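Buy the slower gripper

In our workshop in Osarside we tried 2 grippers, and I will argue for the slower one. The Callance closes fast, but its pads are hard to change. The Baren is dull - and I trust it more, for a tired person can service it.
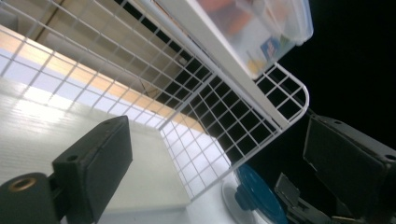
Black finger pads near the wire basket, with the screw holes in view.

Speed is easy to sell. Patience is what we use each day.

Comments

Analyn Javier: We changed pads 60 times in April. I agree.

Teodoro Pascual: And the price?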